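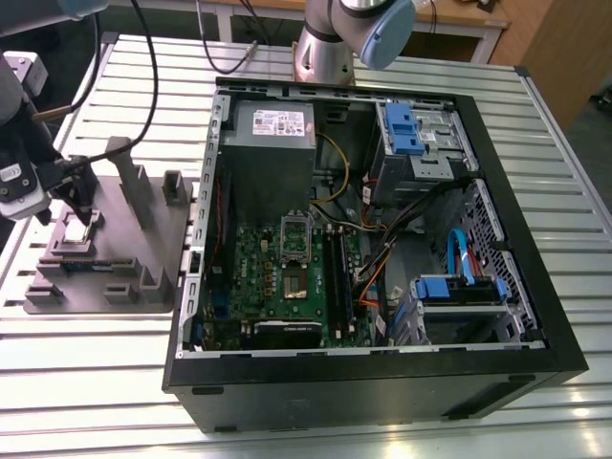 *Tower on its side, panel off, CPU and memory module out in the fixture.*

# Tamance: desktop reassembly

Sernach keeps this set. 1147 clips, 2 parts: CPU and RAM. I doubt it covers "PC repair," whatever the old Jara page claimed. 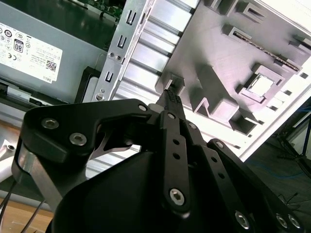 Pustico wrote that one tower model teaches you one tower model. Fair. No fix planned before July.

## Labels
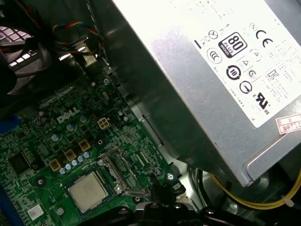

*Power supply label with the 80 PLUS badge; DELL on the board.*

Small print was not transcribed.

## Known problems

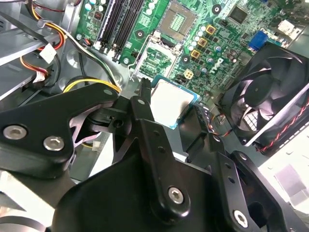 "Seated" is our weakest tag. A CPU just short of an open socket, load plate swung back, is easy to tag. I relabeled 40 clips past that point and changed 21.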